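Rubbish on the floor, and a bin that moves

Last updated: September

I've been trying to sort out the big room at Prudholm since we got back, and most of that has meant picking things up. The rest is cleaning, which I don't mind, but I can't start on it while there are bottles and wrappers lying on the tiles.

The tiles are the problem. They're a light tan wood-look tile laid in a herringbone, and they were the one thing I insisted on when we did the room up. They look good, but the pattern is busy enough that small rubbish gets lost in it. A clear bottle is the worst. I've trodden on two this month, both times in socks.

The mop won't go round things either. It pushes a sweet wrapper along in front of it until it gets to the base of the television stand, and then I have to get down and fish it out. So the order now is bottles, wrappers, sweep, mop. I used to sweep first and then find more litter afterwards.

I've also stopped keeping the bin in the corner. It's a round black one and it comes out on to the floor with me, with a bag folded well over the rim so it doesn't slip down inside when something heavy goes in.

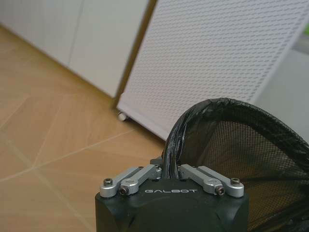
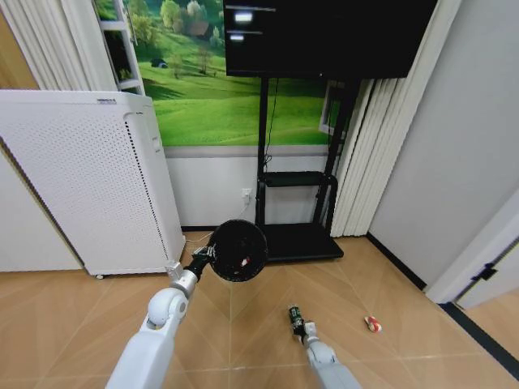
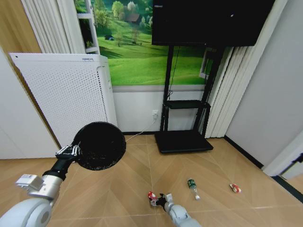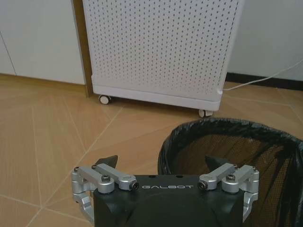
The bags took me longer to get right than they should have. The first lot I bought were from Zonside and were too narrow to turn over the top, so they sat halfway down and everything went between the bag and the bin. The Busto ones are wider. They're thin, and I wouldn't put glass in them, but for bottles and paper they're fine. I got a roll of 91, an odd number to put on a roll of bags, and I expect it will see us through to spring.

Aušra Kivi came by at 6 to return my stepladder and asked whether I was ever going to take the mural down. I'm not. It's very green and I know it isn't to everyone's taste, but the room faces the back of the Vasiliauskas building and I would sooner look at hills. She thinks a plain wall would make the place easier to keep clean. It might, but I only wipe it down in spring — and then with a dry cloth, as a damp one lifted the colour a bit near the bottom.

Next job is the air purifier. The little holes in the side panel collect fluff and the vacuum brush only gets some of it. I've been using an old paintbrush first and vacuuming after, which is slow but does the job. After that I want to do something about the cable behind the television.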